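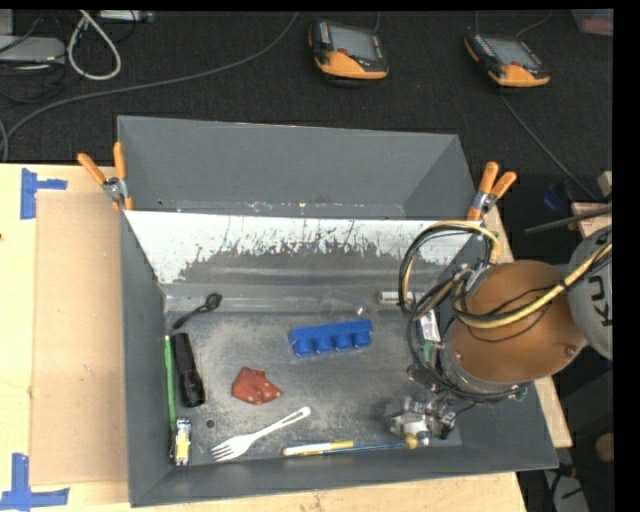 Is the Flaltia bin-picking kit worth it for mixed junk, or only for neat parts?

Posted by henare_shed, 7/29/20

I help run a small returns and salvage business. People send us boxes of household odds and ends, we tip them into a bin, and somebody sorts them by hand until they lose the will to live. I would like the somebody to be a robot.

We already have an arm, bought secondhand and mostly used so far as an expensive coat rack. What we don't have is the gripper, the vision part or any software that knows what a fork is. Flaltia will sell us their bin-picking kit for $2,000, which covers the gripper, the mounting plate, the cables and a year of the software. Kovby has a cheaper one at $965, but their sales page shows nothing except identical metal cylinders being lifted out of a tray, over and over, and I don't get many identical metal cylinders.

What I get is cords, clear cups, rags, markers, plastic cutlery, little things in shiny wrappers. The items are light and nothing is worth more than a few bucks. Speed doesn't matter much, as it can run while we eat lunch.

Has anyone used either kit on this sort of stuff? And do I need to buy the special bin too? Flaltia lists one as "recommended," a word I have learned to be afraid of.

skindham_tinkerer

I've had the Flaltia kit since June of last year, so I can answer most of this.

It's decent on mixed items and bad on three kinds of thing you have just listed. Sorry.

Clear plastic is the worst. A transparent cup lying against gray metal is barely there even to a person, and the software often agrees that it isn't there. Mine will clear everything else in the bin and then report the job done with a cup still lying on its side in the back. You can improve matters with softer lighting from two sides. You will not fix it.

Thin things on a flat floor are next. A fork or a stick lying flush gives the fingers very little to get under, and if it is parallel to a wall and close to it, the planner may refuse the pick altogether. There's a wall clearance setting on the second page of the menu. The default is very timid. I cut it down in small steps and stopped when I heard a noise I didn't like.

Cords are the third. It can pick up a cord. It can also pick up a cord and whatever the cord has decided to come along with. Put a cable tie around them before they go in if you can stand to.

On the good side, crumpled cloth is surprisingly easy, and anything chunky like a flashlight or a fat marker goes very well. I left it with a load of 48 assorted items last month and came back to 4 in the bin, two of them cups. I was pleased enough to tell my family, who were not.

As for the bin, skip it. Any metal one with outward-sloping sides will do if it can't move. Clamp it down or clamp it to something heavy, and tape the outline on the table so that you can put it back in the same spot after somebody borrows it. If it shifts after calibration, you get to do calibration again, and the manual's chapter on that appears to have been translated by someone in a hurry. Matte gray is fine. Mine has paint flaking off in places and the software has never complained, though very shiny bare patches might be another story.

Two things the listing leaves out. Tie the cables along the arm properly before you start, with enough slack for the wrist to turn all the way. The straps in the box are too short. And leave yourself floor space for the hand controllers, as the hook that comes with the kit is held on by optimism.

bolt_and_washer

just hire a teenager

gray_market_gus

I had the Kovby for part of a year and sold it, so take this with some salt.

It's a good gripper with poor software. For one kind of part in one kind of tray I would pick it over the Flaltia and keep the difference. For a mixed bin you have to teach it each object separately, and it forgets them if the object is upside down. I taught it a marker. It took an afternoon. Then a marker with a different cap came along and we were strangers again.

One more point for the original poster: ask Flaltia what the software costs after the first year. I asked and was told somebody would call me back. Also check that the mounting plate fits your arm before paying. They make two patterns, and swapping one for the other took them three weeks when I asked on behalf of a friend – he used the time to sort his bin by hand.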